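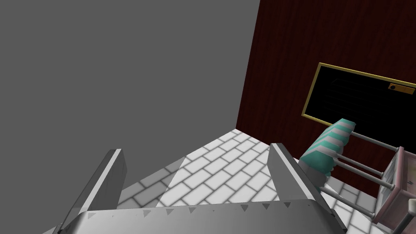
Dristel Joinery took over the old feed warehouse in Trirnbridge with 4 benches, a secondhand panel saw and one customer. The customer was Budon, a hotel fit-out firm that wanted bedside cabinets and wanted them quickly. It still buys from Dristel today.

Kenji Haverford runs production. He trained as a cabinetmaker and spent years on site before moving indoors, and he plans the week on a whiteboard by the loading door. The current board shows 288 wardrobe carcasses for Budon, a run of school lockers, and a staircase for a private house that has been waiting on its oak.

Most of the work is sheet material. Boards come in on Monday and are cut, edged and drilled before they reach assembly. Edging used to be the slow part. A second edgebander went in last September, and a full wardrobe order that once filled two weeks now goes out in one.

"The machine was the easy bit," Haverford says. "We had to move the spray room to fit it, and that meant new ducting, a new door and a month of finishing work sent out to Dewan."

Aoife Horgan looks after the spray room. She prefers water-based lacquer for anything going into bedrooms, though it raises the grain and needs an extra sanding. Darker colors are harder - every scratch shows - and those panels are wrapped one at a time before they leave her racks.

The staircase is Clyde Kapoor's job. He works at the far end of the shop, mostly by hand, and cuts the housings for each tread with a router and a jig he made himself. He has an apprentice, Huia Grimshaw, who is in her second year and has started on the handrail.

Dristel takes orders from 300 panels upward for contract work. Smaller bespoke jobs are quoted separately, and the next openings for those are in September.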